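Pordale bench notebook, medicine drawer
December 3, 2018

Continuing from the June entry. The open question then was whether the drawer stock should go into one clear tub or stay in the compartment tray from Sfeir. The tray is out. Its compartments are 40 mm wide, and the larger bottles will not lie in them without riding up on the dividers.

Setup for this round: clear plastic tub with rounded corners, no lid, in the middle of the brown table. Items not going into the tub are kept to the left of it, in a row. Items going in are white or dark bottles with screw or push caps. Drawer clearance on the Pludano cabinet is 112 mm, measured with the drawer closed on a strip of card and the fold read off afterward. June figure was taken with the drawer open and should be ignored.

Sorting rule, as written on the Prallel sheet:
- bottles in the tub
- tubes, glass and cartons outside it
- nothing stacked on a label

The row outside the tub is the orange tube, the small glass bottle with the gold cap, and the white carton with the green band. Glass stays out until there is a liner. The tube would fit, but tubes go with the cartons on the upper shelf and I do not want to change two things in the same trial. The carton is a straightforward case and needs no further notes.

Two ways of placing the bottles are being compared. Upright uses less floor area, and the cap is what you see when you pull the drawer. Lying down puts the label up if you are careful. With the two mixed, the standing bottles lean, and a leaning bottle takes up nearly as much room as one on its side. A tall bottle also comes up past the rim, so the height to check is the bottle, with the tub only setting the outline.

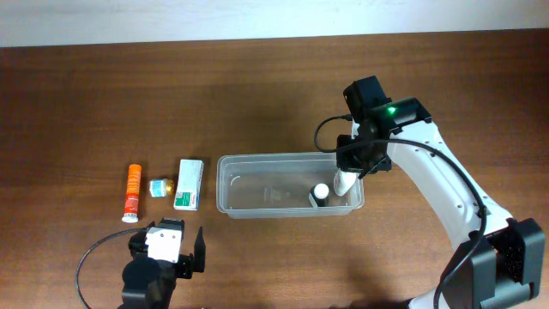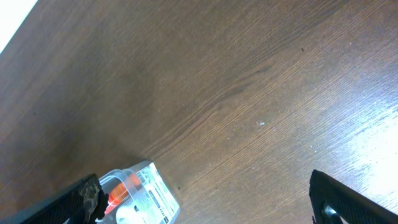
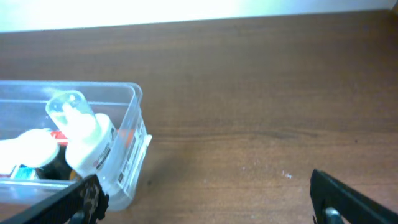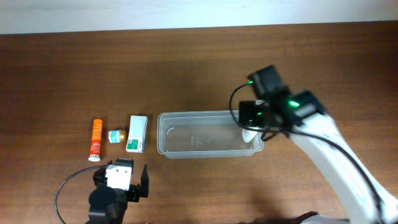
Remark from the next bench, on reading the first half of this: the clear-capped bottles should go in last and come out first, as the caps pull off if you lift by them, and the rule sheet ought to say to lift by the shoulder. Also asked why the tub has no liner when there is a roll of ribbed mat in the cupboard under the sink.

Both points taken. Rule sheet amended to "lift by the shoulder." The mat is 3 mm thick. That comes off the clearance, which matters only for the tallest bottle. To be cut with the corners rounded to match the tub, ribs running across the short side so that a bottle on its side does not roll along the length.

Dates: 8 items in the whole drawer are past date and have gone into the return bag. Not part of the tub trial. The bag is on the hook by the door, and the list is stapled to the back page.

Labels: small print reads well enough through the wall of the tub if the bottle is close to it. From the far side, no. The drawer front should therefore be the long side of the tub, with the labels turned to it. This reverses the orientation on the June sketch.

To do
Cut mat, refit, repeat with the glass bottle included.
Redraw the June sketch with the long side forward.
Check the upper shelf for cartons too deep to stand.
Return the Sfeir tray, or use it for droppers. Dividers lift out.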